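自炊の記録をやめて、買い物の記録だけにした

家の食事のことを書きます。長いです。
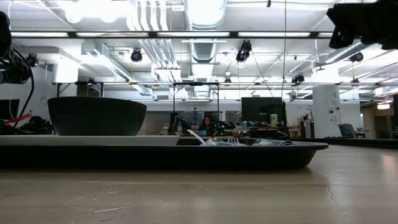 テーブルの上のトレーとボウル、フォークなど。

去年の秋から、家で食べたものを毎日ノートにつけていた。朝、昼、夜と欄を分けて、作ったもの、かかった時間、残った量まで書いていた。春になる前にやめた。いまは買ったものだけをつけている。このやり方に落ち着いてしばらく経つので、途中でわかったことも含めてまとめておく。

先に条件を書いておくと、住んでいるのは駅から歩いて十五分の賃貸で、台所は狭い。コンロは二口、冷蔵庫は膝より少し高いところから冷凍室が始まる中くらいのもの。仕事は週に三日が外、残りは家。外の日は昼だけ外食か弁当で、夜は家で食べる。料理は得意でも苦手でもない。レシピを見れば作れるし、見ないと味が薄くなる。

ノートをつけ始めたきっかけは食費だった。十月の分を計算したら思っていたより多くて、何に使ったのかがわからなかった。カードの明細には店の名前と金額しか出ない。スーパーで三千いくら、またスーパーで二千いくら、と並んでいるだけで、中身は思い出せない。それで食べたものを書けば原因がわかるだろうと考えた。

結果から書くと、食べたものを書いても食費のことはほとんどわからなかった。

たとえば「夜、豚肉とキャベツの炒めもの、味噌汁、ごはん」と書く。豚肉はいつ買ったいくらの豚肉なのか、キャベツは丸ごと買ったうちのどれだけを使ったのかは書いていない。書こうとすると計算が必要になる。最初の一週間は律儀に割り算をしていた。キャベツ一玉を何回に分けて使ったかなんて使い終わるまでわからないので、さかのぼって書き直すことになる。味噌や油はもっと面倒で、早い段階であきらめた。

それでも冬のあいだは続けていた。理由は単純で、書くと少し安心するからだった。鍋ばかり食べていた週は、ページを見ると「鍋」「鍋の残り」「雑炊」「鍋」と続いている。栄養の面でどうなのかは知らないが、ちゃんと生活している感じはした。

■ 捨てたものを書き始めた

変わったのは、一月に冷蔵庫の野菜室を掃除してからだ。奥からしなびた大根の残りと、袋のなかで溶けかけた小ねぎが出てきた。小ねぎは買った記憶もある。薬味にするつもりで買って、一回使って、あとは忘れていた。

その日のノートに「大根、小ねぎ、捨てた」と書いた。次の週には「ヨーグルト、期限切れ、捨てた」「もやし、捨てた」と書いた。これが効いた。食べたものの欄はあとで読み返さないのに、捨てたものの欄は気になって読み返す。二月に入るころには、捨てたものに傾向があることがわかってきた。

うちで捨てていたものは、だいたい次のどれかに入る。

安かったので買ったもの。
レシピに一度だけ出てくるもの。
大きい袋のほうが割安だったもの。
体によさそうだと思って買ったもの。

一番目は反省しやすい。特売のもやしは安いけれど、三袋あっても困る。困るとわかっているのに、その場では買ってしまう。

二番目は料理が好きな人ほど多いのではないかと思う。自分の場合はディル、ナンプラー、タヒニ、それからクリームチーズだった。ナンプラーはいまでもある。チャーハンに少し入れるとおいしいという話を読んで入れてみて、確かにおいしかった。ただチャーハンを作る回数がそもそも少ないので減らない。

三番目がいちばん金額に響いていた。鶏むね肉の大きいパックは、買うときは確かに安い。冷凍すればいいと思っている。ところが冷凍室はすでにごはんと食パンと保冷剤でいっぱいで、入りきらない分を冷蔵室に置き、二日続けて鶏肉を食べ、三日目に飽きて外で食べる。外食の代金まで入れれば、まったく安くない。

四番目については自分に少し腹が立った。オートミール、豆乳、ケール。どれも嫌いではないが、好きでもない。好きでもないものを自分のために買って、食べずに期限を過ぎるということを、思い出せるかぎり何年もやってきた。

■ 家計簿アプリも一応試した

二月の途中で、Munentという家計簿アプリを入れた。レシートを撮ると品目まで読み取ってくれるというので、それなら割り算もいらないだろうと期待した。

読み取りの精度は悪くなかった。困ったのは分類のほうで、豆腐が「日用品」に入ったり、ゴミ袋が「野菜」に入ったりする。直せば覚えると説明には書いてあって、実際いくつかは覚えたけれど、店ごとにレシートの表記が違うので、別の店で買うとまた直すことになる。毎晩レシートを撮って分類を直すのに十分くらいかかった。ノートより時間がかかっている。

三週間で使わなくなった。アプリが悪いというより、自分が品目別の合計に興味がなかったのだと思う。「今月の野菜は何円」と言われても、それが多いのか少ないのか判断できない。グラフはきれいだった。

ひとつだけ役に立ったことがある。一回の買い物の金額を小さい順に並べる機能があって、それで見たら、夜の遅い時間に寄った店の買い物が少額でたくさん並んでいた。仕事の帰りに、牛乳だけ買うつもりで入って、牛乳と菓子パンとチーズを買っている。牛乳だけで終わった日はひとつもなかった。

■ いまのやり方

三月から、書くのは買い物のことだけにした。ノートの一ページを二週間分にして、左に日付と店と合計、右に「使い切ったか」を書く。品名は、野菜と肉と魚と乳製品だけ。調味料と米と菓子は書かない。

使い切ったら丸をつける。捨てたら線で消す。食べたものは書かない。

これで十分だった。書く時間は買い物から帰って一分、丸をつけるのは冷蔵庫を開けたついで。ノートは冷蔵庫の横に磁石のフックで下げてある。フックは100円の店で買ったもので、最初のは弱くてノートごと落ちた。二つめで重さに合うのを選んだ。ペンもひもで結んである。ペンが横にないと書かない。

買い物は週に二回に決めた。大きいほうは駅の反対側にあるTrurusというスーパーで、小さいほうは家の近くの八百屋。Trurusは魚がいい。肉は普通で、惣菜は味が濃い。レジの向こうの台が広いので袋詰めが楽だ。八百屋は現金だけなので、小銭入れに決まった額を入れていく。財布は持っていかない。

大きいほうの買い物の上限は決めていないが、だいたい金額がそろってきた。先週は3130円だった。鮭、豚こま、卵、牛乳、木綿豆腐、小松菜、じゃがいも、玉ねぎ、しめじ、納豆、バター。バターを買う週は高くなる。バターのない週なら、もう少し安い。

八百屋のほうは2000円を小銭入れに入れておいて、二週間それでまかなう。季節の変わり目は足りないことがある。足りないときは買わない。このあいだトマトが高くて、きゅうりだけ買って帰った。きゅうりは塩でもんで、ごま油をかけて食べた。

■ 献立を決めるのもやめた

自炊の本を読むと、一週間の献立を先に決めましょうと書いてある。やってみたことがある人はわかると思うが、うまくいくのは最初の三日くらいで、あとは予定が入ったり、疲れたり、単に別のものが食べたくなったりする。魚の煮付けと書いてある日に、どうしてもカレーが食べたいことがある。

いまは献立のかわりに、食べる順番だけ決めている。買ってきた日に、悪くなりやすいものを冷蔵庫の手前に置く。葉物、豆腐、もやし、魚。次が肉ときのこ。玉ねぎとじゃがいもと卵はいつでもいい。夕方、冷蔵庫を開けて手前にあるものを使う。料理の名前は決めずに、焼くか、煮るか、炒めるかだけ決める。

そうすると名前のない料理が増える。小松菜と豆腐としめじを煮たもの、など。人に出すには地味だが、自分で食べる分には困らない。味付けは醤油、味噌、塩のどれかで、前の日と違うものにする。三つしかないので、すぐに一周する。

飽きないかというと、少し飽きる。飽きたときのために、週に一回は好きなものを作っていい日にしている。この日は手前のものを無視していいし、材料を買い足してもいい。先月はこの日に餃子を作った。皮から作ろうとして粉を出したものの、台が狭くて伸ばせず、結局皮は買いに行った。餡はよくできた。余った餡は翌日に丸めてスープに入れた。

焼き餃子は最後にふたを取るタイミングがいまだにわからない。水の音がしなくなったら、と書いてあるけれど、うちの換気扇はうるさくて音が聞こえない。見た目で判断している。

■ 冷凍室の整理

冷凍室については別に書いておきたい。ここがいっぱいだと、ほかの全部がうまくいかない。

前は、余ったものを何でも冷凍していた。ごはん、カレー、刻んだねぎ、パン、油揚げ、しょうが、半分残ったトマト缶。冷凍すれば捨てたことにならないという気持ちがあった。実際には、捨てるのが三か月遅くなるだけのものがかなりあった。白くなった肉の包みがあって、豚なのか鶏なのか、溶かしてみるまでわからなかった。

三月に全部出して、わからないものは捨てた。残ったものを見て、うちで本当に使う冷凍品を決めた。

ごはん。一食分ずつ、平たくして。
食パン。一枚ずつ。
油揚げ。切ってから。
しょうが。すりおろして薄くのばして、割って使う。
肉は一種類だけ。

肉を一種類にしたのが一番よかった。豚こまがあるうちは鶏を買わない。たったこれだけで場所が空いて、奥に何があるか見えるようになった。カレーの冷凍はやめた。じゃがいもの食感がだめになるし、入れものに色がつく。カレーは食べきれる量を作って、翌日の昼にうどんにかけて終わりにする。

保冷剤は三つ残して捨てた。どうしてあんなに溜めていたのか、思い返してもわからない。ケーキを買うたびについてくる。

■ 通販で失敗した話

四月に、Iminportという通販で冷凍野菜のまとめ買いをした。ブロッコリー、いんげん、ほうれん草、かぼちゃ。送料が無料になる金額まで入れたら、冷凍室に入らない量になった。整理して空いた場所が一日で埋まった。自分で書いていても学習していないと思う。

味は、いんげんとかぼちゃはよかった。ほうれん草は水が出るので、味噌汁に入れるならいい。ブロッコリーは茎が少なくて、自分は茎のほうが好きなので残念だった。使い切るのに六月までかかり、そのあいだ八百屋で買うものが減って、小銭入れのお金が余った。だから損をしたわけではないはずだが、毎日いんげんを食べていた時期のことはあまり思い出したくない。

いんげんの使い道で残ったのは、ごま和えと、卵とじと、パスタに入れること。パスタは茹であがる二分前に凍ったまま鍋に入れるだけなので楽だ。これは生のいんげんでもやるようになった。

■ 外で食べること

自炊の話をすると、外食を減らしているのかと聞かれる。減らしてはいない。前より回数は少し減ったが、目標にはしていない。

やめたのは、冷蔵庫に食べるものがあるのに面倒で行く外食だ。これは帰り道に決まってしまうので、家に着いて十分でできるものがあれば防げる。うちの場合は卵と冷凍ごはんと納豆。これがあれば帰れる。逆に言うと卵が切れている日は危ない。

駅前にJacobsという小さいパン屋があり、昼すぎに行くと食事パンが残っている。ここの田舎パンは週に一度買っていて、ノートにも書いている。厚めに切って焼いて、バターを塗る。バターを買う週が高くなる原因はこのパンだと思う。それでもやめるつもりはない。夕方にはもう売り切れていて、棚にあるのは甘いパンだけになる。甘いパンを買って帰った日は、たいてい夕飯が適当になる。

外の日の昼は、定食屋で日替わりを食べることが多い。家では揚げものをしないので、揚げものが入っている日はそれにする。前は1019円で小鉢が二つついていた。先月から値段はそのままで小鉢が一つになった。半端な値段だといつも思うが、由来は聞いたことがない。

■ 食器のこと、洗いもののこと

食べるものの種類が減ると、使う食器も減った。大きめの深い器がひとつあると、うどんも丼も煮たものもそれで済む。平たい皿はパンのときしか出さない。

洗いものは食べたらすぐ洗う、ができればいいのだろうが、できない。夜は水に浸けて、寝る前に洗う。朝の分は昼に洗う。この二回と決めてから、流しに溜まっているのを見ても気にならなくなった。あとで洗う時間が決まっているからだと思う。

スポンジは月に一度替える。これもノートに書いていて、買い物の欄の隅に「ス」とだけ書く。替えた日を覚えていられないので、書いておくのがいい。布巾は使わなくなった。洗ったものは立てて置いて乾かし、朝しまう。梅雨どきは朝になっても水が残っているので、そのときだけ紙で拭く。

■ 食費は減ったか

減った。ただ、細かい額を出すほど正確な比較はできない。値上がりしているものが多いし、去年の秋の分は中身がわからないままだ。合計だけ比べると下がっている。捨てる量はもっとはっきり減っていて、ゴミの日に出す袋が小さいもので足りるようになった。

線で消した品名は、今のページだとセロリだけ。半分は炒めて食べた。葉の部分をふりかけにしようと思って置いておいて、そのまま黄色くなった。セロリの葉のふりかけは、これまで一度も作れたことがない。次に買うときは葉のついていないのを選ぶことにする。

大変だったことを挙げるとすると、買い物の回数を決めたことだった。週に二回と決めると、途中で何かが足りなくなる。最初はそれが落ち着かなくて、牛乳がないと気づいた夜に上着を着て出かけようとしたことがある。やめて、次の朝はコーヒーに何も入れずに飲んだ。別に困らなかった。そのうち、ないものがある状態に慣れた。

良くなかったことも書いておく。果物をあまり買わなくなった。八百屋の小銭入れから先に野菜を買うので、果物まで回らない。夏のあいだに食べた果物は、もらった桃とバナナくらいだ。これは直したい。小銭入れを分けるか、果物だけ別の日に買うか、まだ決めていない。分けるとまた管理するものが増えるので、たぶん別の日に買うことになる。

それから、米の値段はこのノートに入っていない。入れると数字の見え方がだいぶ変わるはずで、見たくない気持ちも少しある。来月からは入れるつもりでいる。

■ 同じことをやってみる人へ

メールで、ノートの書き方を詳しく知りたいと言われたので、具体的なことを少しだけ。

ノートは横罫のB6。小さいほうがいい。大きいと余計なことを書く。自分は前に使っていたA5に天気や気分まで書いていて、それで続かなくなった。

品名は略して書く。小松菜は「小」、玉ねぎは「玉」、豚こまは「豚」。自分が読めればいい。たまに読めないものがある。先月の「し」が、しめじなのか、ししとうなのか、しばらくわからなかった。丸がついていたので気にしないことにした。

丸をつけ忘れたものは、二週間の終わりに冷蔵庫を見て確かめる。なければ食べたことにする。

書けない日があっても、戻って埋めない。レシートを取っておいて後で書こうとすると、レシートが溜まって嫌になる。買い物が一回抜けていても、捨てたものは冷蔵庫を見ればわかる。

家族と住んでいる人にこの方法が合うかどうかは、わからない。自分以外の人が冷蔵庫を開ける家だと、手前に置いたものが奥に行ったりするだろうし、飲みものの減り方も違うと思う。うまくいっている家があれば、やり方を教えてもらえると助かります。

次は米の保存のことを書く予定。去年、袋のまま流しの下に置いていて虫が出た。今年はペットボトルに移して野菜室に入れている。野菜室が狭くなったので、じゃがいもの置き場所を探している。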